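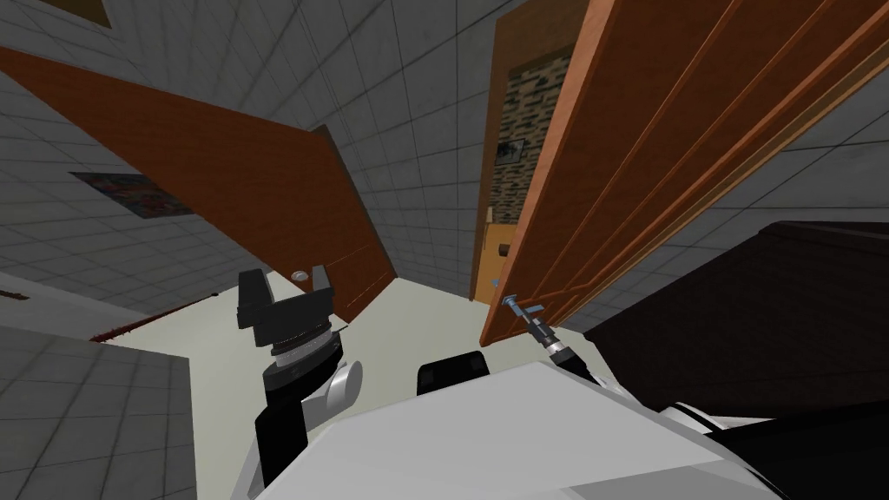
I started Barkent because I got tired of buying grippers on the strength of a spec sheet. A catalog will tell you how hard two fingers can squeeze, and then you get the thing home and find out it hates doorknobs! So that's what I do here – I try out grippers, arms and cameras on ordinary household jobs and write down how they did. Doors are my favorite test by far (my family is sick of hearing about them). A lot of it happens in simulation first, where I can put a small round knob on one door and a lever handle on the next, send the right gripper up to touch the lever, and leave the left one standing by with its fingers wide open. If a pair of fingers can't cope with both kinds of handle, I want to know before I've bolted anything together.

Every gripper gets 50 tries per handle, with the same 3 controllers, and I keep the bad runs right next to the good ones. My log is up to 1,118 runs as of 2021-11-18. The longest set so far was Lellance, which took 359 of those all by itself – mostly me fussing with the wrist angle. Muluvgate is next, and I'm pretty excited about that one.

I don't sell hardware and I don't take payment for results. If you have a gripper you'd like me to try, or a stubborn door in mind, drop me a note through the contact form.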